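Repair and recycling day returns to Flakari in July

Residents of Flakari will be able to hand in old electrical goods free of charge when the town's repair and recycling day comes back in July. It runs from 10am at the Custov hall on Mill Lane, and there is no need to book.

Last year's event took in 166 items over a single day. Most were kettles, toasters and lamps, but there was also a steady line of people with printers and old computers they had been keeping in lofts and spare rooms.
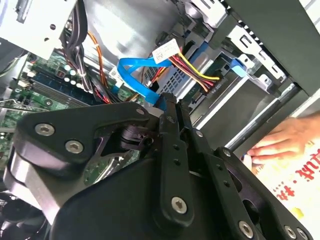 The organisers have asked for more sorting space this time, and the hall's side room will be opened up from the morning. Anything that can be mended will go to the repair tables first. Items past saving will be sorted into metals, plastics and cable. Desktop computers take longer than most, as a tower has to be laid on its side and opened up before anyone can get at the cables inside, so owners are asked to bring those in before midday.

Asuka Yoshida, who is running the day, said the aim was to keep useful things in use for longer.

"A lot of what we get has one fault," she said. "If we can't fix it, we would still like the parts to go to someone."
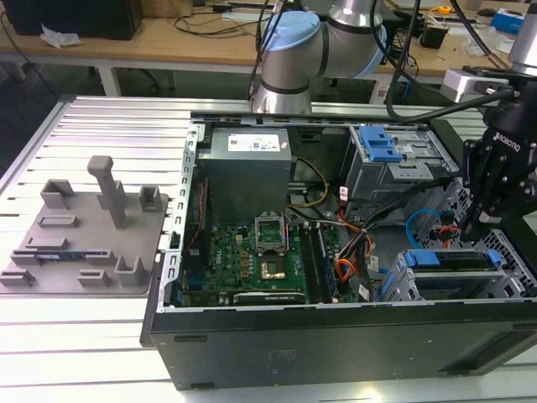 Working parts will be passed to Sodura, a reuse workshop which supplies low-cost machines to households and clubs. It will take memory, drives and power supplies in any condition. Main boards are welcome too, including those with an empty processor socket like the one in this Dell, provided the board has not been cracked or bent. Sodura does not take laptop batteries, which should be handed over separately at the door.

Varma, the recycling firm that collects from the hall, will weigh everything at the end of the day. The town hopes to keep 500 kilograms of waste out of landfill.
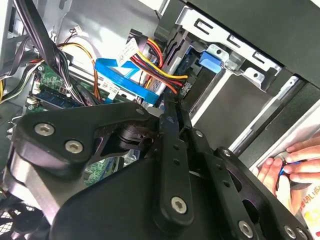

What to bring

Small kitchen appliances, radios, phones, chargers, games consoles, computers and screens will all be accepted. There is a limit of eight items per household. Fridges, freezers and washing machines can't be taken – these should go to the council tip as usual.

People handing in computers or phones should copy off anything they want to keep beforehand.
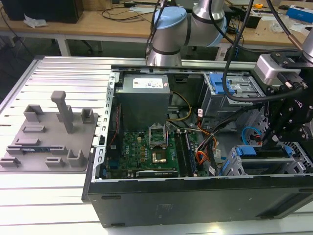

Parking at the hall is limited to 60 spaces, and the lane outside will be one-way until the doors close at 4pm. The number 8 bus stops opposite the entrance. Anyone who would like to help at the repair tables can leave their name at the library desk by Tuesday.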